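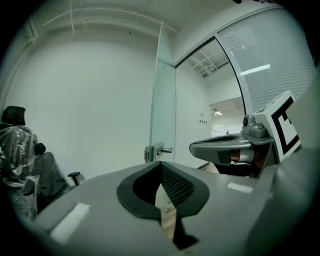
Page 1

Plesitz Community Supper Club
Frequently Asked Questions for Members and Guests

What is the supper club?
The Plesitz Community Supper Club serves a shared evening meal once a month at Plesitz Hall. Each meal is prepared by a host cook and a kitchen team drawn from the membership. Guests are seated at long tables and dishes are passed family style.

Who may attend?
Suppers are open to members and their guests. A member may bring up to two guests to any supper. Children are welcome and do not count toward the guest limit. Seating is limited to 100 places, and reservations are accepted in the order received.

When do doors open?
Doors open at 5:30 p.m. and the first course is served at 6:00 p.m. Guests who arrive after the first course will be seated at the next break in service.

How is the menu chosen?
The host cook proposes a menu, and the kitchen office reviews it for cost and ingredients. Menus are posted by the front entrance and sent to all members who have a reservation. Yeshi Yimer will host the April supper, which will feature lentil stew, braised greens and flatbread.

Can the kitchen accommodate allergies and special diets?
A vegetarian main dish is offered at every supper. Requests concerning nuts, dairy, eggs, shellfish or gluten must be entered on the reservation form. The kitchen handles all of these ingredients and cannot promise that any dish is entirely free of them. Members with severe allergies should speak with Mekdes Tilahun in the kitchen office before reserving.

Are the portions sufficient for a full meal?
Yes. Every supper includes a soup or salad, a main dish, two sides and dessert. Second helpings are offered once all tables have been served.

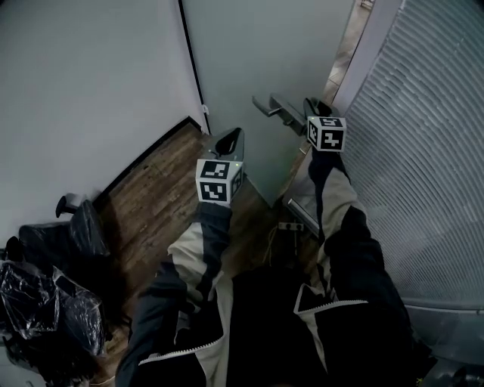
Doğukan Ateş writes that he went back for the braised cabbage twice and still found room for plum cake, though he would like to see the bread come out earlier – preferably with the soup.

May I take leftovers home?
Leftovers may be taken home after dessert has been cleared. Please bring your own container with a lid. Dishes made with raw egg or shellfish are not available to take home.

How do I cancel a reservation?
Cancellations should be made by noon on the day before the supper. Payment is returned in full if notice is given by that time. Later cancellations are not refunded, but a place may be transferred to another member.

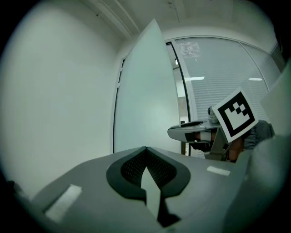
Hosting a Supper

Who may apply to host?
Any member who has worked at least one supper as part of the kitchen team may apply. Applications should list the proposed dishes, the ingredients and the equipment needed.

Is there a budget?
The club provides $500 for ingredients. Receipts must be turned in to Yara Awwad within 30 days of the supper. Spending above the limit requires written approval in advance.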